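Zaretti Suture School
About us

We teach people to sew. If you came looking for quilting, you are not the first, and the Flustine Fabric Loft two doors down is very good and has better parking.

Our stitches go into tissue. Zaretti opened with one bench, a box of needles and a founding belief that most people tie a worse knot than they think they do. Since then we have moved to larger rooms in the Jardine Building, bought more benches, and found little reason to change our minds about the knots.

What we teach

Suturing and knot tying, by hand and with instruments. That sounds like a short list until you try to do it well. The standard course runs 29 sessions, and the first several are spent on things our students were fairly sure they already knew: how to hold a curved needle, where to hold it, and how to let the curve do the work. A curved needle wants to travel in a curve. People who push it in a straight line get a bent needle, a torn edge and a short talk from the instructor.

After that comes thread. Thread is the part of the job with opinions. It loops where you didn't ask it to, sticks to anything damp, and always seems to be either a little too long or suddenly much too short. We spend 60 minutes of every session on thread handling alone — laying it out, keeping the tail where you can find it, and making a loop that stays open long enough to be useful. Students complain about this hour in week one and ask for more of it by week four.

Then knots. The house rule is 1,000 practice knots before anyone moves on to the advanced bench. You keep your own tally. We trust you, mostly.

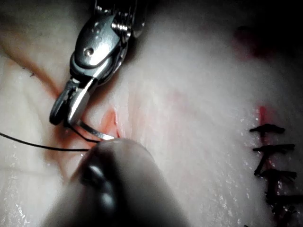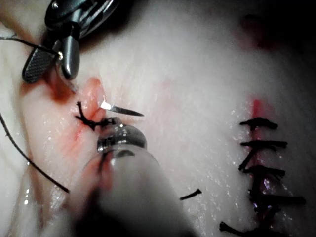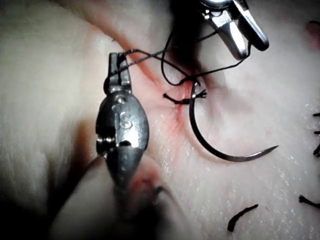
Curved needle, black thread, pale tissue: close work at the bench.

How we grade

Slowly, and with a magnifier. Our instructors look at where the needle went in, where it came out, and whether the two edges meet without being strangled into it. A knot that is too loose does nothing. One that is too tight does something, and you won't like it. Speed is worth no points at all until the final sessions, when it is worth very few.

The passing mark is 82. Every year somebody asks why it isn't 80, and every year we say that we like 82. Retakes are free and carry no shame, although you will be using the stool that wobbles.

Who comes here

Surgical trainees, veterinary students, nurses, and people with long careers behind them who would like to fix a habit they picked up early. Groups are small enough that an instructor can lean over your shoulder, and they will. Bring reading glasses if you own them. Leave rings and loose sleeves at home.

The Litetti Room

Our second teaching room is named after the Litetti bakery, which used to be on the other side of the wall and kept a generation of our students going. The bakery has moved. The name stayed, along with a faint smell of almonds in July.

Visiting

Prospective students are welcome to sit in on a session before signing up. Ring the lower bell. The upper one belongs to a dentist, who has asked us to mention it.

Page last updated Jan 3, 2024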